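Board & Piece Forum > Equipment > Sets and boards

Square size for a 46 mm base? King seems crowded

vusport_ed
Bought a used Gullska board and a separate set of pieces. Squares are 46 mm. The king base measures 36 mm. Base to square is 78 percent, which falls inside the usual 75 to 80 range, yet the back rank looks tight once everything is set up. Is the rule wrong or is my eye wrong?

tmoulin
Your title says 46 mm base. I assume you mean square.

vusport_ed
Square, yes. Can't edit titles.

K. Gaillard
The rule is fine for the king. Check the pawns. Four pawns should fit on one square, bases touching, with little or no overhang. If yours spill over the edges, the set is too large for the board whatever the king measures. Older Guérin sets have wide pawn bases and fail this on anything under 50 mm.

vusport_ed
Four pawns overhang by 2 mm on each side. So the pawns are the problem.

tmoulin
I don't agree that it is a problem. The four-pawn test is a habit from club sets. With weighted wooden pieces I would take a tight board over a loose one. On oversized squares the pieces drift off center and the position gets harder to read.

K. Gaillard
Drift is a player fault. Crowding is built in. Try picking up a bishop between two wide pawns with a clock running.

rookfile
Before you buy anything, set up one side only and leave the other half of the board bare. Crowding shows best on the two full ranks with open squares beyond them for comparison. Judge from the playing position, then from directly overhead.
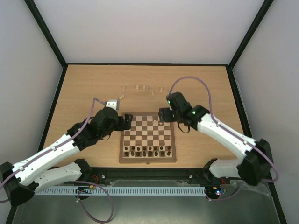 Dark side set up, light pieces still off the board. Walnut-brown border.

I would ignore the border when judging fit. A dark border next to dark pieces makes the back rank look closer to the edge than it is. Put the light pieces on the same two ranks and compare before deciding.

vusport_ed
My border is dark too. Will try with the light set.

tmoulin
Good point about the border. It also argues against replacing the board on looks alone. Allska sells the same 46 mm board with a maple border, if contrast is the complaint.

K. Gaillard
It doesn't change the pawn measurement.

tmoulin
No, but he asked why it looks tight, and he plays at home without a clock.

rookfile
Check the felts as well. If they were replaced and cut oversize, they stick out past the wood and you end up measuring felt. Put the calipers on the wood just above the felt.

vusport_ed
Measured again. Felt sticks out on most of the pawns. I had included it. With the felt excluded the overhang is under 1 mm. Light pieces on the same ranks do look less crowded.

K. Gaillard
Then trim the felts and keep the board. Sharp blade, piece upside down, cut toward the base. Don't sand them, the edge frays.

tmoulin
Agreed on trimming. If any need replacing, use thin felt and contact cement. A set of precut discs costs less than a new board, and some 200 of them come in a pack, so get the diameter right before ordering.

vusport_ed
Will trim two pawns first and see how they sit.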